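Zitov Square Coaster with Woven Insert
Table protection for glasses, cups and small carafes 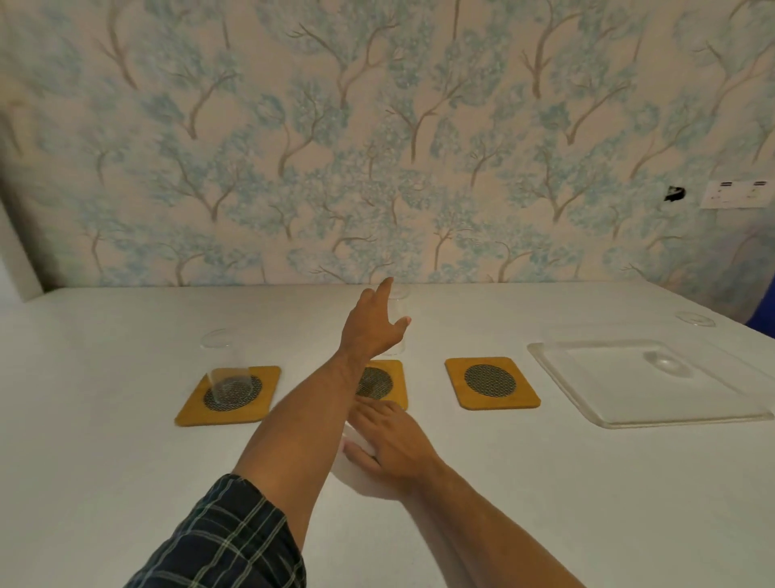 Product overview

The Zitov square coaster is a flat tabletop coaster with rounded corners and a large circular mesh insert. The surround is mustard yellow with a cork-like surface. The insert is woven from black and gray threads and takes up most of the top face, so the base of an ordinary drinking glass sits on the mesh and leaves the yellow surround visible on all sides.

The coaster is intended for white, pale and matte tabletops, where rings and scuffs show early. It is supplied by Clorkance for home dining tables, break rooms, meeting rooms and rental apartments. It can be used either way around and has no front edge, so place settings do not need to be aligned to a pattern.

Pack options

Single coaster, for replacements
Pack of 4, with paper band
Pack of 8, in a carton with a lift-off lid

All packs are supplied in one color combination: mustard surround, black and gray insert. Mixed-color packs are not available. Replacement coasters come from current production and may differ slightly in shade from older ones that have been exposed to daylight.

Construction

The surround and the insert are separate parts. The insert is set into a round recess and bonded at its outer edge. The center of the mesh is not glued, which lets it settle slightly under the weight of a full glass. Trimmed thread ends are held under the bonded edge. Do not pull or cut a thread that works loose – this can open the weave toward the center.

The corners are rounded before the insert is fitted. Small variations in the surface grain of the surround are normal and are not treated as a fault. Variations in the direction of the weave from one coaster to the next are also normal. Coasters are not matched for weave direction before packing.

Use with glassware

Flat-bottomed tumblers and straight-sided water glasses are the best fit. The full base should rest inside the circle. With clear glass the dark mesh shows through the base, which makes the position of the glass easy to check from above.

Stemmed glasses may be used if the foot is smaller than the circular insert. If the foot overlaps the surround, the glass can rock slightly at the joint between the two surfaces. Use the larger Lý round mat for wide-footed glasses, pitchers and teapots.

Cups and mugs with a raised ring on the base can be used. Check unglazed rings for sharp points before the first use, as these can catch the threads.

The coaster is not a trivet. Do not place pans, oven dishes or kettles on it. It is suitable for hot drinks in cups and mugs at normal serving temperature.

Placement on the table

For seating along one side of a table, set the coasters in a straight row parallel to the table edge, one per person, with enough space between them for a forearm to pass. Keep the row far enough back that a sleeve does not drag across the glasses when someone reaches forward. On a narrow table placed against a wall, a row across the middle of the top leaves the near half clear for plates or paperwork.

The coasters may be set square to the table or turned at an angle. The angle has no effect on stability. Before setting down a glass, make sure the coaster lies flat and that there are no crumbs or grit under it. Grit is the most common cause of fine scratches on matte white surfaces.

Lift the coaster to move it. Sliding a coaster with a full glass on it is not recommended on painted or oiled tops.

Cleaning and care

Shake out or brush the mesh when dry. Wipe the surround with a damp cloth and a little mild dish soap, then wipe again with clean water. Blot spilled drinks promptly, working from the edge of the insert toward the middle. Sugary drinks left in the weave will stiffen the threads and attract dust.

Stand the coaster on its edge to dry, with air on both sides. Allow 6 hours before stacking. Do not soak, machine wash, tumble dry or place on a radiator. Bleach and solvent cleaners will lighten the surround unevenly and are not covered by the warranty.

For break rooms and other shared spaces, a weekly wipe-down is usually enough – Friday afternoon is convenient where the room is not used over the weekend.

Storage

Store flat in stacks of no more than 8, with the mesh sides facing the same way. Keep the stack out of direct sun. The carton from the larger pack can be kept for storage. The paper band is for transport only and should be removed, as it can mark the surround over time.

Compatible items in the range

Lý round mat: larger format, same black and gray weave, no surround
Trodedby coaster stand: upright holder, takes 4 square coasters
Trodedby tray liner: cut-to-fit mesh for serving trays, sold separately

The Trodedby stand does not accept the Lý round mat.

Ordering and delivery

Single coasters and banded packs ship from stock. Cartons ordered in quantity for offices or rental properties are packed to order, and Clorkance will confirm the dispatch date by email. The July production run is reserved for carton orders. Unused packs may be returned with the band or lid in place. Opened packs are accepted only if a coaster is faulty; include a photo of the affected coaster and the batch code printed on the band or carton.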